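Soft ribbed fingers vs. flat rubber pads on a handheld gripper – which would you keep?

5 min read

tessellate_tom
I've been going back and forth on this for most of December and I need outside opinions before I print another set. I have a handheld gripper with a camera on it, the kind you walk around with and squeeze to record demos, and two sets of fingers. Set A is plain aluminum with rubber pads glued on. Set B is the ribbed triangular soft kind, printed in flexible filament, with a dark contact strip on the inside face. Mine came out magenta because that was the spool I had.

I did 90 pickups with each set, same table, same bunch of household stuff. The soft ones did better on anything curvy. The flat ones did better on thin things like a remote or a marker lying on the wood. What bugs me is the computer mouse, which I figured would be easy for both. With Set A it squirts out forward if I'm even a little off center. With Set B it stays put, but it rotates a few degrees as the fingers wrap, and then it isn't where the policy thinks it is.

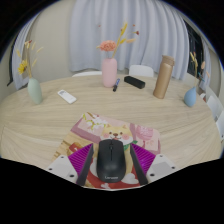
I've tried coming in lower, and I've tried closing slower. Slower helps a bit. I'm squeezing by hand though, so "slower" is whatever my hand feels like doing that day, and it gets worse after the first half hour.

So do I stick with B and live with the twist, or go back to A and be more careful about lining up?

gantrygoat
Keep B. Twist on a mouse is a geometry thing. The sides are rounded and they aren't parallel, so when you wrap it from both sides it goes looking for the spot where the forces balance. Grab it a little farther back, nearer the logo, and see if it calms down.

Also what's your infill? If the ribs are too soft the whole finger leans sideways under load and you'll get rotation no matter where you grab.

tessellate_tom
No infill in the ribs, they're solid walls. I printed them kind of thin because the first pair was stiff as a board and I overcorrected. I'll try farther back tonight.

Noiphan_bench
Gonna disagree with the goat here. I ran soft fingers for a whole season and went back to flat pads, and my data got cleaner right away. With soft fingers the gripper width reading stops meaning much. You read a width and the object could be sitting in there six different ways. With flat pads, width is width. If you're training anything on that number I'd think hard before you commit.

gantrygoat
Sure, if all you ever pick up is boxes!

Noiphan_bench
I pick up plenty that isn't boxes, thanks. I use silicone over foam, maybe a quarter inch thick. You get some give without the finger folding itself around the thing.

m_skenstead
Can I butt in about the camera? Fisheye, I'm guessing, from those black corners? I have a similar wide lens on mine and the thing I like about bright fingers is you can always find them. My old ones were black, and over a dark object on a dark mat the tips just vanished. I lost a bunch of episodes before I noticed. Switched to orange and the tracking quit wandering (didn't touch the code at all).

The other side of it is that saturated plastic can throw color on whatever you're holding, if the lamp is close. Might not matter to you.

tessellate_tom
Yep, fisheye. Hadn't thought about color spill. My contact strips are dark gray so I'm hoping they soak most of it up, but I'll check some clips.

Speaking of finding things, is anybody else's detector getting confused by busy backgrounds? My mouse pad has a cartoon Shiba Inu on it, with flowers all over the place, and a black mouse on top should be about the easiest target in the world. Mine put a box on the dog's face twice.

m_skenstead
Ha, the dog has eyes and a nose, of course it wins. Leave the pad in. If you only ever record on plain wood you'll regret it the first time you take the thing to somebody else's house.

Noiphan_bench
That one I agree with. Vary the background as much as you can stand, and move the clutter around too. I had a model that would only work if a certain bottle was at the back of the table.

Sakda Saengthong
I'm at Hillmont, we build finger sets for a small arm called the Plekow, so take this as someone with an interest. We tested both styles and ended up shipping a ribbed finger with a stiff spine down the back. It keeps the wrap but cuts the sideways lean, which I suspect is your twist. You can fake it at home with a strip of spring steel or even a cut-up plastic ruler, glued to the outer wall. Try it on one pair before you print anything new.

On wear, our soft ones go some 1,000 cycles before the inner ribs start to whiten, and then they get unpredictable pretty fast. Flat pads last longer but the glue lets go first.

gantrygoat
Mine whitened at 920, and I only know because I had a counter on it. So that tracks.

tessellate_tom
OK, the ruler trick I can do right now. Grabbing farther back did help, by the way, I'd say the twist is down by half. I'd still like it gone.

Noiphan, would you share what silicone you're using? I may do a third set your way and run all three on Monday, same 90 pickups each.

Noiphan_bench
Sheet stuff, the softest the hardware place had, no idea of the rating. I'll look for the wrapper. Wipe it with alcohol before you start or it picks up dust and you'll blame the design.

m_skenstead
Post the clips when you do, including the misses. And leave the dog in.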